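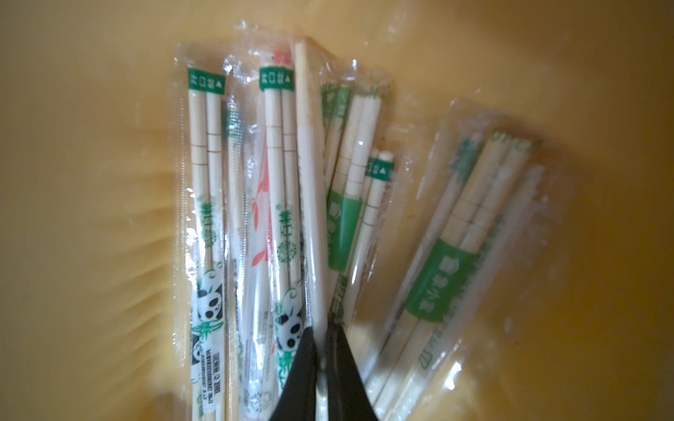
The Pludska in yellow, holding wrapped chopsticks. The panda is printed on the sleeve.

Pludska oval table tray, yellow
Reviewed by Vojtěch Bednárik
September 18, 2026

I have wanted a decent thing to keep chopsticks in for years, and I realize that is a small wish, but small wishes are the ones that nag at you every time you open the drawer. We eat noodles a lot in our house. We also have people over a lot, and when you have people over and there are noodles, you need chopsticks on the table, within reach of everybody, without someone having to get up with a mouthful of dumpling to go digging behind the potato masher.

I bought the Pludska in January from Radebe, the kitchen shop near my old office, where it was sitting on a low shelf under the salad spinners. It cost me 13 dollars, and I stood there for a good while with it in my hands deciding whether that was silly for a piece of yellow plastic. I went and looked at the mugs, came back, and it was still yellow and still nice, so home it came!

What it is

It's an oval tray, open at the top, with a rounded rim and slightly ribbed sides. No lid, no handles, no insert. The inside is smooth and curved, and the color is a deep, warm yellow that I like more every month. It throws back the light in a cheerful way, especially on a dark table like ours, where most of my other serving things disappear a little. My kitchen scale says 224 grams. That sounds light, and it is, but once there's a bundle of something in it the tray stays put well enough for a family dinner.

The shop had it in other colors too (a gray, and a green that was trying to be sage). I'd go for the yellow again without thinking twice.

What I keep in it

Wrapped chopsticks, nearly all the time. I buy the disposable wooden kind that come sealed in pairs in clear plastic, 100 pairs to a bag, and lately I've been getting the ones with the cartoon panda and the green bamboo leaves on the sleeve. I won't pretend the panda has any effect on how they eat. My nieces fight over him all the same, and I've caught grown adults turning the packet around to have a look at him before opening it. There's a little green label near the top with a white triangle for where you tear, and mine open cleanly there most of the time. Now and then you get a stubborn one and have to use your teeth, which my mother would not have allowed at the table.

Since I'm here I may as well say something about the chopsticks themselves. They're pale wood, light in the hand, and fine for noodles. For anything heavy or slippery I'd still want my proper lacquered pairs, and I do wish they made less trash. I use the wrapped ones for crowds and picnics and the washable ones when it's only the two of us.

How it does the job

The long oval shape suits chopsticks much better than the round jar I used before. In the jar they stood straight up like pencils, and it took only one elbow to send the whole lot across the table. In the Pludska the packets lean together and fan out at the top, so you can pinch one out without dragging three of its neighbors along. The sleeves are slippery and crinkly and they do like to slide over each other, so a very full tray gets unruly. I tried to get a whole bag of 100 in there the first evening, out of pure stubbornness, and ended up picking pandas off the floor. With 70 it was crowded but manageable, and fewer than that is more comfortable still. Fill it the way you'd fill a bread basket, with some air left in it, and top it up between courses.

The rounded rim deserves a kind word. There's no sharp seam on mine, and the packets come out over it without catching. My previous tray (a Stesa, clear plastic, very handsome in the store) had an edge that snagged every sleeve on the way past, and it cracked at one end before its first birthday.
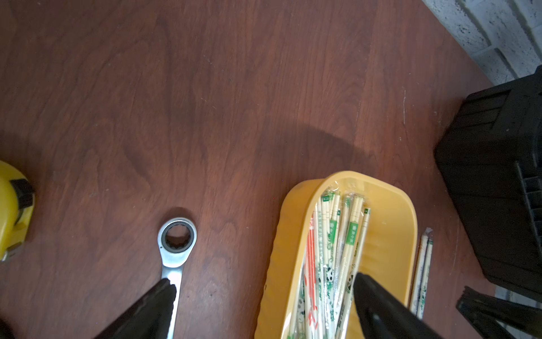 Oval tray of chopsticks on the wooden table, a ratcheting wrench lying next to it.

Our table is a dark reddish-brown wood with a wavy grain, and it picks up scratches if you so much as look at it sternly. I've been sliding the Pludska back and forth on it since winter and can't find any mark I would blame on the tray. The faint ones that are there go back a good deal further. If your table is newer than ours and you're fond of it, put a cloth under everything and relax.

Cleaning

I wash it by hand in warm water with a drop of soap, and it takes no time. The ribbing on the outside collects a bit of dust and the odd dried splash of soy sauce, so run a soft brush around it every few weeks. The inside has nowhere for anything to hide. I put it through the dishwasher once, by accident, on the top rack, and it came out the same shape it went in. The leaflet recommends against it, so that's my own luck and I wouldn't build a habit on it.

What I'd change

A lid would be lovely. When the tray lives on the counter between dinners, things fall into it: rubber bands, receipts, a walnut. The wrapped chopsticks don't mind, but I wouldn't leave bare ones in there without some sort of cover. I'd also like a second, longer size, as I have a set of cooking chopsticks that stick out so far over the end that they tip themselves onto the stove.

And the sticker! It was on the bottom, it was enormous, and it came off in tiny gummy shreds. I got the last of it with cooking oil and a fair bit of muttering.

Compared with the others

My friend Marthinus Naidoo swears by his Brernomow caddy, the upright kind with three compartments, and he's let me borrow it for a couple of parties. It's the better choice if you want forks, napkins and chopsticks all in one place. It's also tall, so you're forever talking around it, and it takes up the spot where I'd like the soup to go. For chopsticks alone I reach for the Pludska, and I notice Marthinus has stopped arguing the point when he eats here.

Would I buy it again?

Yes, and I have. The second one went to my sister, who keeps tea bags and sugar packets in hers and says it's the most useful thing I've given her since the good scissors. If you have a narrow table, a lot of guests and a drawer full of takeout chopsticks, go and have a look at one in person, because the color really doesn't come across on the website. Peel the sticker before you wash it. I did it the other way around and regretted it.

Four and a half stars, with the half held back until they make me a lid.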